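Beltdale Robotics Course -- Handout 14: Simulated Tabletop Work
Instructor: Mal-soon Kang
3 min read

Students will complete this unit in the Clemano simulator before requesting time on a physical arm. Each group is assigned one tabletop task and must submit a motion plan, a run log and a one-page report.

The motion plan must state the approach height, the finger opening and the retreat path. Groups should plan for mesh containers with care -- the rim and the side wall are separate collision surfaces, and both must appear in the plan. Views from the room and from close to the gripper are to be consulted together when a plan is checked.

Run logs are limited to 700 lines. Longer logs will be returned without a grade. Late reports require written approval from the instructor.
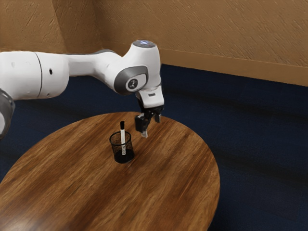
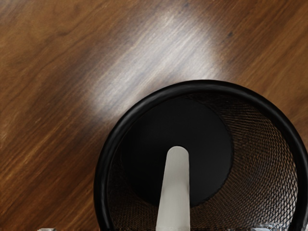
Simulator views, tabletop unit. First: arm over the round table, with marker and pen holder. Second: gripper finger and black mesh container from above.

14 shares | 2 comments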